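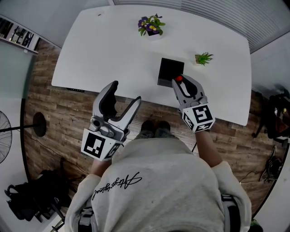 How long should you keep a sourdough starter going before you bake with it?

Two weeks, if your kitchen is anything like mine. I know the packet says less than that, and I know your cousin had a gorgeous loaf on her first weekend, but I've killed enough starters to have feelings about this.

My first one came from Telmo Lorente, who ran the ovens at a bakery in Clodell back when I rented the apartment over it. He handed me a jam jar through the back door at 4 in the morning (I'd come down to complain about the mixer) and told me to feed it flour and water and leave it alone. I fed it. I did not leave it alone. I stirred it, I moved it to the windowsill, I moved it back, I gave it honey. It died in August and smelled like nail polish remover until the day I tossed the jar.

The second came by mail from a little mill called Turken, dried into flakes. They claim the culture goes back 1,000 bakes, and I have no idea how you'd check that, but it's a great line to print on an envelope! Mine woke up fast, bubbled like crazy for a couple of days and then went flat. I figured I'd lost another one. Telmo told me on the phone to keep going, same flour, same spoon, same time every evening. So I did, and in the second week it started climbing the jar again, slower this time and much more steadily.

That early burst fools everybody. It's mostly other bacteria having a party before the yeast settles in, and if you bake during the party you get a brick. I've served that brick. My sister still brings it up.

As for flour, I use half rye and half plain white, and I've quit buying the fancy stuff. Water from the tap is fine where I live. Over in Sepúlveda, where my sister moved, it comes out smelling like a swimming pool, so she lets a pitcher stand overnight. I keep the jar on top of the fridge in winter and on the pantry floor the rest of the year.

The discard goes into pancakes — or crackers, if I have any sesame left. Roll the dough thinner than you think, brush it with oil, salt it hard, and give it 35 minutes in a low oven. I took a tin of those to the Cliltlow street fair last fall and came home with the empty tin and three requests for a spoonful of starter. I gave them all the same jam jar speech Telmo gave me, and one of them has already called to ask about honey.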